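# Two-arm cell at Skerton: setup and upkeep FAQ

Questions that come up from people running or servicing the cell. If yours is missing, ask Albane Chevalier (hardware) or Sylvain Perrin (software and calibration).

**How do I power the cell up?**

Check that both arms are resting folded over the base rail, then switch on the left supply, then the right. Wait until both control boards show a steady light before you start the session software. If you start it too early, one arm will be missing from the list and you have to close everything and begin again.

**Which arm is which in the software?**

Left and right are named as seen from the operator's side, where the base rail is. The cable labels follow the same rule.

**One arm droops or jerks when it starts. What should I do?**

Hit the stop, support the arm with your hand, and cut power to that side. Nine times out of ten a servo connector has backed out at the shoulder. Push it home, power up, and run the homing routine alone before going back to two-arm work. If it droops again, tag the arm and tell Albane.

**How often do the base clamps need checking?**

Every 10 sessions. Put a hand on the base, not the upper arm, and try to rock it. If it moves at all, tighten the clamp screws evenly and redo the calibration for that arm.

**How should the cable conduit be routed?**

The corrugated conduit needs a tall, free loop between the shoulder and the wrist. Do not tie it down along the upper arm. It was tied that way when the cell came from Preten, and the wrist camera cable failed inside 21 days. After any cable work, move the arm by hand through its full reach and watch that the loop never goes tight.

**How do I calibrate the wrist cameras?**

Clear the floor, place the printed target in the center, and run the camera routine for one arm at a time. It takes 8 poses. If the result is rejected, wipe the lens and check that no cable is hanging in the view.

**Can I change the items on the floor between runs?**

Yes. We use a mix of soft, thin and rigid things, such as a plush toy, a plastic bag, a plate and a clock. Log the set before the first run. Bags wear out fast, so swap them when the handles stretch.
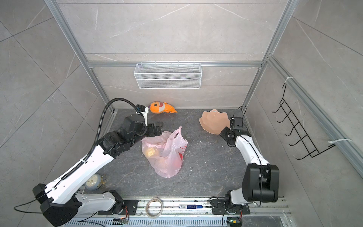 Put large items down well inside the walls. An arm that has to reach flat against a panel will fault on the elbow, and the log will show code 748. Move the item, clear the fault, and home the arm.

**What is the right way to clean the floor?**

Power off first. Use a soft brush and a hand vacuum for crumbs, then a barely damp cloth. Keep liquid away from the boards by the base rail. Please do not use compressed air, as it drives grit into the joints.

**May I fix things to the walls or the frame?**

Light racks and hooks are fine on the aluminum rails. Cable ties will hold them, and they come off easily. Nothing should be glued to the wall panels. Recheck both arms' reach after adding anything.

**Where are the spare parts?**

Spare gripper fingers, servo cables and one complete wrist are in the Castadow drawer. Base clamps are ordered through Bozsik and are slow to arrive, so report a cracked one the day you find it.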